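Speaker notes: "Who is the crosswalk for?"
Town hall evening, second slot, after Celeste Painemal. 10 minutes, hard stop.

Slide 1. Title
Thank Celeste. Say hello to the people standing at the back, who presumably drove and have only just found parking.

Slide 2. Daza Avenue
Four lanes, a school on one side and the bakery on the other. The speed limit is posted twice and treated as a suggestion both times. Ask who has crossed there on foot this month. Wait. Let the wait get a bit uncomfortable.

Slide 3. What the law says
Drivers must yield to anyone in the crosswalk. Read it out slowly. Pause for laughter, if any.
Then the enforcement number: 49 tickets for failing to yield, all year, in the whole district. Double parking outside the Curen building got 1000. Don't comment. Next slide.

Slide 4. The button
Story of Julián Calvo and the push button at Himon Street. Pressed it, waited, pressed it again, went home and wrote to the traffic office. Reply came in December: the button had been disconnected when the signal was retimed. It still clicks, though. Very satisfying click.

Slide 5. What we're asking for
Raised crossing at the school gate. Seven more seconds of walk time at Himon. Parking pulled back from the corners so a child can see a car and the car can see a child. Paint is cheap, start with paint.
(If Renato Ojeda brings up the bus lane, say yes, good point, and keep going. The bus lane will eat the evening.)

Slide 6. Breather
Sip of water. Check the clock.

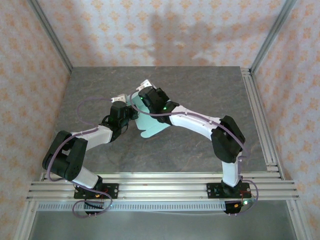

Two robot arms holding a piece of light teal fabric.

Slide 7. Objections
"It will slow traffic." Yes.
"People should look before they cross." They do. They look, and then they stand there.
"There haven't been enough accidents." Read this one in a flat voice. It's a direct quote from the last meeting and doesn't need help from me.

Slide 8. Sign-up
Pierina Negri has the sheet by the door. Walking count at the school gate, 7:30 in the morning, bring a pen and a coat. Questions until they turn the lights off.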